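Open Day at the Brirnville Robotics Club

I had been meaning to visit the student robotics club in Brirnville for ages, and on 19 Mar 2024 I finally got on the bus and went. The open day ran from right after lunch until early evening, and I stayed for nearly all of it!

The club meets upstairs in the old Sirer building, in two rooms joined by a hallway full of bikes. You sign in, get a paper badge, and then you are pretty much free to wander. I liked that a lot. Some open days march you past a row of posters, but these students just kept working and talked to whoever stopped by.

Most of the first room was given over to the spring contest, which they call the Plirkura. Each team gets 300 seconds for a run, and the task this year is cable and tube handling: pick up a soft line, route it, let go without dragging everything else along. It sounds easy until you try it. Rigid blocks stay where you put them, but a tube has its own ideas and springs back into whatever curve it was stored in. One team told me they had spent 18 evenings on gripping alone and were still changing the finger pads.

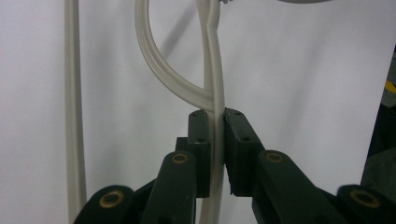

What got me hooked was how much of the talk was about pressure. Squeeze too hard and a hollow tube flattens, too soft and it slides down between the pads as soon as the arm turns. One student had me close a hand-held gripper on a spare piece and then pull on it gently with my other hand, and I let it slip on my first three tries (the kids in line behind me did better). They keep a notebook of every setting they test, with coffee rings on most pages, and the argument over whether to glue rubber onto the pads took up a good part of the afternoon. I would vote for rubber, for what it's worth.

The second room is called Carré, after the square painted on its floor, and that is where the younger group drives its small wheeled robots. It was loud and very cheerful. Their best lap while I was there was 42 seconds, and there was a huge cheer for it.

A few practical notes if you want to go. The stairs are steep, but there is an elevator around the back if you ask at the sign-in table. The soldering corner fills up early, so put your name down when you arrive. Snacks are in the hallway past the bikes, and the lemon bars were gone by four. The Plirkura itself is open to visitors too, with 60 seats along the wall, and I have already written down my name for one.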